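Home | News | Machines | Software | Forum | Classifieds | Contact

Ekska drops perpetual licence for hobby CAM users, promises "smarter" post processors

Posted in August by the news desk

Ekska has told owners of its desktop CAM package that the one-off licence is finished. From the next release, anyone cutting at home or in a small shop will pay 124 dollars a year, and in return will get what the company calls a smarter post processor library. The old version will keep opening files, according to the notice, but it won't get new posts or fixes.

We have read the notice three times and still can't find a plain statement of what "smarter" means.

The library is supposed to cover 291 controllers at launch. That is a big number, and it deserves a harder look than it has been getting on the forums. The list Ekska has put up counts the same controller more than once when it is sold in metric and inch versions, and again when there is a variant with a tool changer. Strip out the doubles and you are left with something a good deal shorter. Ekska's reply to our email was that each entry is "separately maintained". It did not say how many have been run on a real machine.

That last point is the one that matters to anybody with a router in the garage. A post that looks fine on screen can still send the cutter sideways before it has lifted, or start the spindle after the first plunge, or leave out the dwell and snap a small end mill. Most readers who have changed packages in the past few years will have a story like that, and probably a gouge in the spoilboard to go with it. The simulation won't always save you either, as Ekska's draws its picture from the toolpath and not from the finished G-code. If the post makes the mistake, the simulator never sees it.

We asked whether that would change. The answer was that code-based simulation is "on the roadmap". It was on the roadmap two releases ago as well.

There is some good news in the notice. Posts will be stored as plain text again, so a user can open one and change the retract height without waiting for support. Arc output can be switched off per operation, which will please owners of older boards that choke on small arcs. And the licence check has been loosened so that a shop computer can stay off the internet for a month at a time. The previous limit was a week, and it caught out plenty of people whose shed is a long way from the house modem.

Whether those changes are worth a yearly bill is another matter. Ekska says existing owners will get 20 per cent off the first year. After that they pay what everybody else pays, and the notice makes no promise to hold the price.

The competition hasn't exactly rushed in. Stania, which still sells a perpetual licence, put out a short statement saying it has "no current plans" to move to subscriptions. Ekska used nearly the same words the year before last, so we would treat that as a weather report. Stania's package also remains limited to three axes, and its adaptive clearing is slow enough on a modest laptop that you can make lunch while it thinks.

Lidard, the free option many hobbyists started on, has no such worries about pricing, but its post library depends on whoever has the time to write one. Some of those posts are excellent. Some were written for one person's machine and have that person's park position baked in, a fact you discover when the gantry sets off for a corner your machine doesn't have.

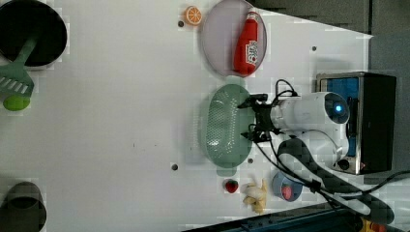 Then there is the question of who was asked. Ekska says the new licence was shaped by a survey of 300 users. It has not released the questions or said how the users were picked, and it wouldn't tell us how many of them were on the hobby tier. A survey that asks whether people would like better post processors will get a yes from everyone with a pulse. Asking whether they would like to rent them may bring a different answer.

Controller maker Uçar is named in the notice as a launch partner, and its boards will get what Ekska calls a certified post. We asked Uçar what certification involved. It told us that its engineers had reviewed sample output and were happy with the format. Reviewing sample output is a fine thing to do, but it is a fair way short of cutting metal, and buyers who see a "certified" badge may assume more than that.

About half of the replies on our own forum so far have been from people who plan to stay on the old version until it stops running. That is a reasonable choice for anyone with a working post and a machine they don't intend to change. It is less comfortable if you are mid-build with a controller that isn't on the old list, or if you rely on the cloud tool library, which will be closed to older versions at the end of the year. Export your tools before then – the option is under the library menu, and it saves one file per library, so do them all.

For those who do decide to try the new release, the trial runs for two weeks and doesn't ask for a card. Our advice is the same as for any new post. Open the output in a text editor and read the first dozen lines. Look for the retract before the first sideways move, check the units and the work offset, and see that the spindle comes on before the tool goes down. Then run it well above the stock, with the feed turned low and a hand near the stop button. Save a copy of your current post somewhere the installer can't get at it. The last upgrade overwrote custom posts kept in the default folder, and Ekska would not tell us whether this one will do the same.

Ekska says the old licence will be pulled from its store when the new version ships. It hasn't given a day for that, only "shortly". We have asked for the full controller list with test status shown against each entry and will post it if it arrives.

We use cookies to keep you logged in to the forum and to count page visits. By continuing to use this site you accept our cookie policy. Accept | Manage settings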